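Plerkow Walks: README

Print this page | E-mail this page
Last updated June 2023

Plerkow Walks is a set of walking notes for the old town of Plerkow and the villages up the valley from it. It comes as one table, a folder of route files, and this page, which you are reading because the table made no sense on its own. Fair enough.

WHAT YOU GET

The table is called stops.csv and has 949 rows. Each row is a place where a visitor might reasonably stop: a chapel, a viewpoint, a bakery, a bench with opinions carved into it. The routes folder holds 22 walks, each one a list of stop numbers in the order you reach them. There is no app. There was going to be an app.

The columns are:

stop_id: a number, permanent once given, even if the bakery isn't
name_local: the name on the sign
name_english: our translation, or blank where the translation was embarrassing
kind: church, view, food, water, museum, ruin, other
open_notes: free text, read it before you walk uphill
steps: yes, no, or "yes, and how"
fee: yes, no, or donation
checked: the month somebody last stood there

Ruin and church overlap. Saint Osk's has half a roof and a service every Easter, so it is filed under church and we have stopped getting letters about it.

WHERE THE STOPS ARE

Most rows are in Plerkow itself, inside the walls or within a short stroll of the river gate. The rest are split between Grorel, which has the castle and therefore the parking, and Skundeck, which has the better lunch. If you have one day, do the Plerkow wall walk in the morning (route 2) and take the bus to Skundeck. If you have two days, you can do Grorel as well and find out for yourself about the castle café.

Route 20 goes over the ridge between Grorel and Skundeck. On the map it looks like a pleasant link between two villages. Please look at the contour lines.

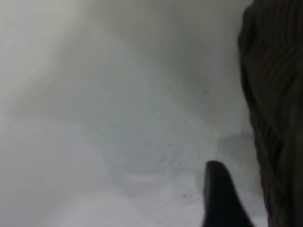
Photo: Plerkow Walks, CC BY 4.0

HOW IT WAS PUT TOGETHER

The first version was typed up from the old Niskanen guide, a pocket book that every guesthouse in the valley owns and none will lend. We used it for the list of places and nothing else, as its walking times appear to have been set by someone being chased. Every stop was then visited on foot, with the signs copied down letter by letter, accents included.

Opening hours came from the door of the building. Where the door and the town website disagreed, we went with the door. Where there were two notices on the same door, both are in open_notes and we wish you luck.

The last full round of checking was in May, before the summer hours came in. Museums that change their hours for the season have the word "summer" in open_notes, followed by whatever the person at the desk was willing to commit to.

KNOWN PROBLEMS

- Coordinates in the Grorel lower town drift a little. The streets are narrow and the walls are tall. If the point is inside a house, try the street in front of it.
- The fountain behind the Plerkow market hall has two rows, under its old name and its new one. Both names are still in use, mostly by people correcting each other.
- "water" means there is a tap or a spring. It does not mean you should drink it. Check open_notes.
- Skundeck renumbered its upper street and has not finished.
- Distances in the route files are measured flat. Your knees will apply their own correction.

WHAT IT'S GOOD FOR

Planning a few days on foot, making your own map, or settling which chapel you were at when you get home and all the photos are of doorways. Guesthouses are welcome to print the routes and leave them by the keys.

It is a poor choice for driving. Several of the routes use staircases, and route 2 goes through a tunnel that a medium-sized backpack finds tight. It also shouldn't be used to decide whether a place is suitable for a wheelchair; the steps column only covers the way in from the street.

LICENSE

The table and the route files are free to use and change under CC BY 4.0. Credit "Plerkow Walks" and say if you altered anything. The Niskanen guide has its own copyright and none of its text is in here.

CORRECTIONS

Send the stop_id, what's wrong, and the month you were there. "The café is rude" is not a correction, though we do keep a folder.

Print this page | E-mail this page
Shares: 22 | Comments: 2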